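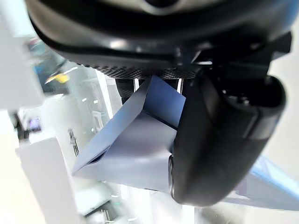

Jeudi, 4/7/22

Levé à six heures, mal dormi. Le voisin du dessus a encore déplacé ses meubles jusqu'à minuit. Café, deux tartines, puis je suis descendu relever le courrier de la veille. Une lettre du syndic et une carte de Myfanwy, postée de Skarnbridge. Elle dit qu'il pleut et que le jardin en avait besoin.

Matinée entière sur les comptes de la chorale. Il nous reste 961 euros après la location de la salle, et il faut encore régler les partitions du concert de décembre. Urszula voudrait qu'on commande tout de suite le Ruiz-Ortega, la version pour quatre voix. J'ai appelé l'éditeur : 300 euros pour le jeu complet, port compris, livraison en trois semaines. J'ai dit oui. Cecilia trouvera que c'est cher, elle trouve toujours que c'est cher, mais elle chantera le solo quand même.

Déjeuner vite fait, reste de lentilles. Il manquait du sel.

L'après-midi, marché jusqu'à la bibliothèque pour rendre le livre sur les chemins de halage. Je ne l'ai pas terminé. Les cent premières pages sont bonnes – tout ce qui touche aux éclusiers et à leurs salaires – mais ensuite l'auteur s'égare dans les procès entre communes. Pris à la place un recueil de nouvelles de Sturkov, que Kwame m'avait conseillé au printemps. Lu la première sur le banc devant la poste. Un homme attend un train et rentre chez lui. J'ai bien aimé.

Répétition à 19 h 30. Huit personnes seulement, les vacances ont déjà commencé pour certains. Ekow était enroué et n'a fait que tourner les pages. On a repris le deuxième mouvement depuis la mesure 40, lentement, sans piano. Les altos montent trop tôt, comme la semaine dernière. Au bout d'une heure c'était un peu mieux. Cecilia a demandé le prix des partitions et je le lui ai dit. Elle a soupiré.

Rentré par le canal avec Urszula. Elle part lundi à Karkcombe chez sa sœur, pour quinze jours, et me laisse ses tomates à arroser. La clé est sous le pot bleu, il faut passer le soir et ne pas mouiller les feuilles. Je l'ai noté au dos de la lettre du syndic, que je n'ai toujours pas ouverte.

Couché tard. Demain : le virement à l'éditeur, le dentiste à onze heures, racheter du sel et rappeler Kwame pour la voiture.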